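Reference > Household > Clothing care > Seasonal clothing storage

Tue 1 February
By Ga-eun Ahn

Seasonal clothing storage is the practice of putting away garments that will not be worn for several months and bringing them back into use when the weather or the occasion calls for them. It is most common in places with a marked difference between summer and winter, and in homes where closet space is too small for a full wardrobe. The term also covers the storage of formal wear, stage clothes, uniforms and children's clothing kept for a younger sibling.

Background

Before built-in closets became usual in ordinary homes, most clothing was kept flat in chests or hung on pegs. Chests were used for bedding and clothing alike, and heavy winter items went to the bottom in spring. Cedar was favored in North America for its smell, which was believed to keep moths away. Camphor wood served the same purpose in parts of East Asia. Cardboard boxes came into household use later, and plastic bins with lids largely replaced them in the second half of the twentieth century.

In Korea and Japan, changing over the wardrobe at set points in the year is an established household custom. In the United States there is no fixed date. Many families do it when school starts in September and again in late spring.

Preparation

Clothes are washed or dry-cleaned before they are stored. Body oils and food stains that cannot be seen at first may turn yellow or brown after a few months, and they attract insects. Starch is left out, as silverfish feed on it. Garments should be fully dry. A load that feels dry on the outside can still hold moisture in seams, waistbands and pocket linings, and a further day on a rack is often advised for denim and heavy cotton.

Pockets are emptied and zippers closed. Metal pins and brooches are taken off, as they can rust or leave marks. Belts are removed and rolled. Dry-cleaning bags are thrown away. The thin film traps vapor from the cleaning process and can stick to some finishes.

Containers

Containers fall into two groups, rigid and soft. Rigid containers include chests, drawers, cardboard cartons and plastic bins. Soft containers include cotton bags, canvas zip bags and vacuum bags.

Clear plastic bins are widely used because the contents can be checked without opening them. They keep out dust and, when the lid fits well, most insects. They do not let air through, so any dampness put in with the clothes stays there. Bins made of polypropylene or polyethylene are preferred for long storage. Vinyl containers are avoided by most textile keepers, as the plasticizers in them can migrate into fabric. 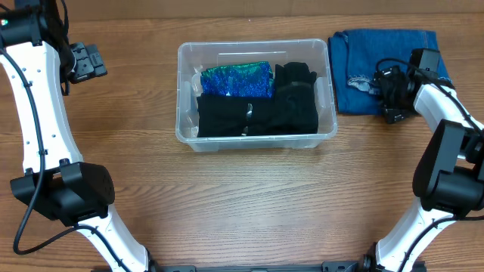

Folded garments in a clear plastic bin, with a shiny blue-green item at upper left.

Cardboard is cheap and lets some air pass, but ordinary board is acidic and will discolor white cotton and linen over time. Acid-free boxes are sold for wedding dresses and christening gowns. Vacuum bags save a great deal of room and suit synthetic comforters and fleece. They are a poor choice for down, wool and leather, which can lose loft or take on hard creases when pressed flat for a season.

Folding and layering

Knitwear is folded, as hanging stretches the shoulders. Woven shirts, jackets and tailored pants are better hung if there is space. When they must be folded, the folds are placed along existing seams, and the garment is refolded in a different place if it is stored for more than a year.

The usual order in a bin is heavy items at the bottom and light items on top. Some households stand folded clothes on edge, like files in a drawer, which makes each one easier to find and puts less weight on the lowest layer. Tissue paper is placed inside folds of silk, velvet and pleated fabric. Overfilling is the most frequent mistake: if the lid has to be pressed down, the creases will be hard to remove.

Sequined, beaded and metallic fabrics need separate handling. Sequins catch on knits and can scratch each other, and metallic threads crack along sharp folds. Such garments are often turned inside out and rolled around tissue. They should not be hung for long periods, since the weight of the trim pulls at the straps. Heat is a particular problem. Many sequins are plastic and will curl or lose their color coating in an attic in summer.

Black and other dark garments show lint and dust more than light ones, and are commonly stored with their own kind. Dark dyes may also rub off on pale fabric if there is any moisture, and new black cotton is washed at least once before being packed beside anything white.

Location

A dark, dry place with a steady temperature is best. The back of a closet and the space under a bed are both suitable. Attics become too hot and basements too damp in most climates, although a heated basement with a dehumidifier can be used if the bins are kept off the floor. Sunlight fades dyes through clear plastic, and a bin near a window should be covered with a cloth.

Pests

The webbing clothes moth and the casemaking clothes moth are the main insect pests. The adults do no damage. The larvae feed on wool, fur, feathers and silk, and will also eat through cotton that is soiled. Carpet beetle larvae cause similar holes. Cleaning and a tight lid are the most effective protection. Cedar blocks have a weak effect that fades as the oil dries out, and sanding the surface restores some of the smell. Mothballs contain either naphthalene or paradichlorobenzene. Both are toxic, the two kinds should never be mixed, and they should be used only as the label directs.

Freezing is used for items already infested. The garment is sealed in a bag and kept in a deep freezer for several days, then brought back to room temperature before the bag is opened.

Labeling and records 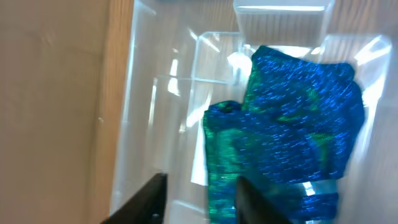 Most households label a container with the season and the owner's name. A written list is useful where several people share one storage space, or where children's clothing is kept by size. Costume departments keep fuller records. The wardrobe store of the Kenow community theater, reorganized under Dong-geon Wang, holds 692 garments, of which 585 are kept folded and the rest on rails. Each container there has a number painted on the short side and a card listing its contents, and no container may hold more than 12 pieces. The cards are checked at the end of every production.

Commercial services also exist. Companies such as Varora collect packed clothing, store it in a warehouse and return it on request. Customers are billed by the container or by the month. Ledier, a smaller firm, handles only formal and stage wear and includes cleaning in its fee. Its building on Warraich Street has room for 3,000 garments. Services of this kind normally refuse fur and anything that has not been cleaned.

Taking clothes out of storage

Stored garments are shaken out and aired for several hours before wearing. Light creases in wool fall out when the garment is hung in a steamy bathroom. Cotton and linen usually need ironing. A musty smell is treated with airing first and washing second, and perfumed sprays tend to cover it for only a short time. Elastic should be stretched gently to see whether it has become brittle, which is common in swimwear after two or three years. Containers are wiped out with mild soap and left open until dry before the next season's clothes go in.

See also: Closet; Clothes moth; Garment bag; Hope chest; Textile conservation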